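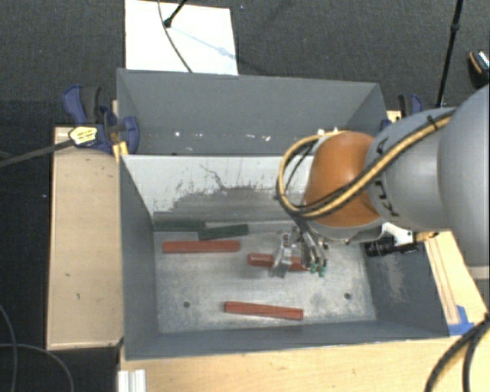
Should a picking cell have written rules before it has a working program? I think it should, and they should be short enough to fit on one sheet taped up beside the bin.

Most of the arguments I have heard against this come from people I respect. Olga Montes says rules written early are guesses. She is right, and I would still sooner have a guess on paper than five different ones in five heads. When our group visited the workshop in Cáceres, they had a safety binder of 270 pages and no agreed way to say that a pick had failed. One person counted a dropped block as a failure. Another let the arm try again and counted only the second go.

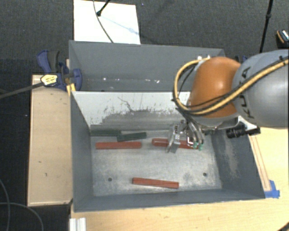
**Warville Robotics Club, Bin Picking Group**

Our own sheet has 9 rules. Two of them matter more to me than the rest.

The first is that the starting layout gets recorded before the arm moves. Blocks that overlap against the back wall are a harder job than a block lying clear on the floor of the bin, and a success rate that doesn't say which it was tells you very little. In January we logged 251 picks without noting the layout. I would throw the lot away. Ulises Alarcón wants to keep them, and we still disagree.

The second is that cables and clamps are checked by hand at the start of every session. A cable that runs along the outside of an arm has to bend wherever the arm bends, and a clamp can work loose over a long afternoon. The check takes 2 minutes. People skip it when they are in a hurry.

I don't want the sheet to grow. Thiện Vương has asked for a rule on gripper pads and I have asked him which rule he would take out to make room. He is thinking about it.

Pilar Salinas keeps the current copy. Changes go to her in writing, with a name on them.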